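Print this page | E-mail this page

Grultcombe Clothing Exchange Moves to Larger Space, Extends Evening Hours

GRULTCOMBE — The Grultcombe Clothing Exchange will reopen in February in the former Jestar shoe store on Mathebula Street. The new space gives the exchange room for 2,000 items on the floor at one time and a separate area for sorting and folding.

The exchange lets residents bring in clean, wearable clothing and take home the same number of pieces at no charge. People who have nothing to bring may still take up to five items per visit. No proof of income or address is required.

"The old room was too small for what people were bringing us," said Lena Kalinowski, director of the exchange. "We had winter coats stacked in the hallway in July. Now we can put things out by size and people can find them."

Last year 352 households used the exchange. Most came for children's clothing and everyday basics such as T-shirts, jeans and sweatshirts. Work clothing was the next largest request, and the new location will have a rack set aside for it near the front door.
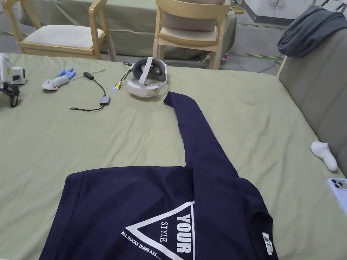 Adult tops will be sorted by size and sleeve length. Items with stains, broken zippers or missing buttons will go to a mending shelf, where anyone who sews may take them without using up part of their visit limit. Clothing that cannot be worn again will be baled and sent for textile recycling.

The move was paid for in part by a grant from Dronus Property Group, which owns the building and has agreed to a three-year lease at reduced rent. The grant also covers 100 folding crates, new lighting and a ramp at the side entrance.

Evening hours will run until 8 p.m. twice a week. The exchange closed at 4 p.m. in its previous location, and Kalinowski said parents and shift workers had asked for a later closing time.

"If you get off work at five, we were no use to you," she said.

Donations will be accepted at the side entrance whenever the exchange is open. Clothing should be washed, dried and packed in bags or boxes that one person can lift. The exchange takes shoes in pairs, belts, hats and unopened packages of socks and underwear. It does not take pillows, mattresses, car seats or electronics.

Free parking is available behind the building for up to 90 minutes.

Recent Releases
Mending Nights Return to Grultcombe Library
Coat Drive Results Announced
Mathebula Street Sidewalk Work Completed
School Uniform Swap: What to Bring

Media contact: Lena Kalinowski, Grultcombe Clothing Exchange | Copyright Grultcombe Clothing Exchange. All rights reserved. | Back to top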